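Can a robot fold my laundry yet?

My friend Soledad Cortés sent me a link on Saturday with the message "you'll never fold again!!" and I watched the whole thing twice. It was a folding machine, very smooth, very quick, and every shirt that went into it had been laid out flat by a person first. Well, laying it out flat is the part I hate! I timed myself on a basket of towels and it took me 15 minutes, and most of that was hunting for corners (and picking off socks). A towel dropped on a bed has no shape at all, and a gripper with two fingers has to find an edge in there somewhere before it can fold anything.
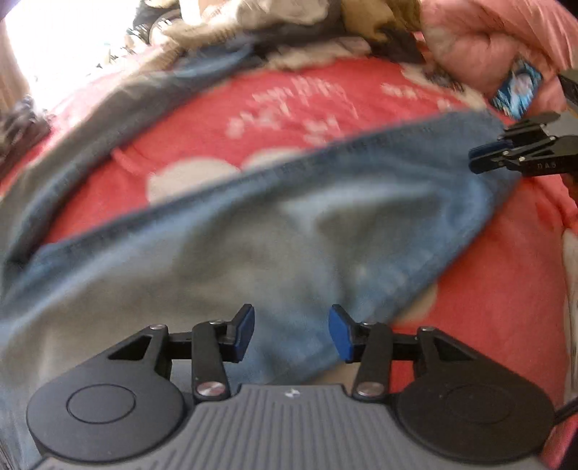
What I'd pay

I'd hand over $400 tomorrow for something that did towels only. Shirts can wait. Fitted sheets I've given up on, for me and for the machines.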